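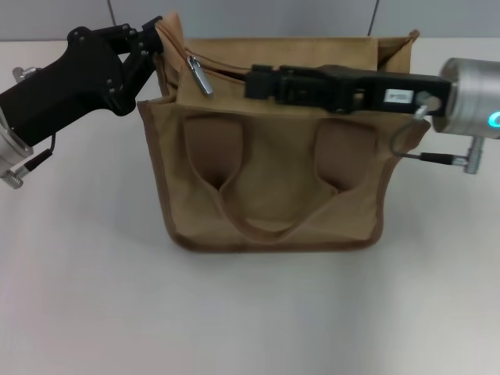

Platska Zip Tote in khaki

A roomy canvas bag with brown piping, from Forsberg

We've had a soft spot for the Platska ever since the first samples came out of the box. It's a boxy tote in light khaki canvas, trimmed with darker brown piping along the edges and seams, and it has that nice old-fashioned look of a bag you might find hanging behind the door at your gran's (in a good way!). It goes with more or less everything, and it's just as happy carrying library books as a loaf and a bunch of leeks.

The shape is what sold it to us. Plenty of canvas bags flop over the second you let go, and then the apples are off across the kitchen floor. The Platska is soft-sided but has enough body to stand up on a table while you load it, and the piping helps the outline keep its edges. The canvas creases and sags a little, as canvas does, and we think it looks all the better for it.

Pockets and zip

There are two pockets on the front, one on each side, with rounded openings that are easy to find with your fingers. Phone in one, keys in the other, or train tickets and a packet of mints – they're deep enough that things stay put when you bend down to tie a shoe. A brown fabric strap handle hangs in a loose loop across the front panel between them.

The top closes with a zip all the way along, with a small, shiny silver pull that's easy enough to find. If you do a lot of bus journeys you'll be glad of it. With the zip undone the mouth opens wide, and you can see right down to the bottom without tipping everything out.

What we use ours for

Mostly the weekly shop, if we're truthful. But one of ours has become the swimming bag, another lives in the car boot with a blanket and a flask in it, and the one in the office is full of knitting. It also makes a very good overnight bag if you pack lightly and don't mind a crumpled shirt.

Details

Colour: light khaki with brown trim
Material: canvas
Closure: zip along the top
Outside pockets: two, on the front
Item number: 1837
Weight it's happy with: a full shop, tins included, though your shoulder may have views

Looking after it

Sponge off marks with cool water and a drop of washing-up liquid, then leave it to dry standing up with the zip open. Please don't put it in the machine or the tumble dryer, as the canvas can shrink and the piping will pucker. If the zip gets stiff, run a plain candle along the teeth. For creases, use a warm iron through a damp tea towel and keep well clear of the zip pull.

The khaki will soften with use, and the corners go first.

Ordering

Price: £219 for a set of 4 from the Hurument shop, or ask us about singles. Orders go out every weekday morning, and anything placed before noon normally leaves the same day. The next batch is due in September and we'll be adding a navy one then, with the same brown trim. We've seen the cloth and it's lovely!

Goes well with: Virnisport drawstring shoe bag, Forsberg key loop in brown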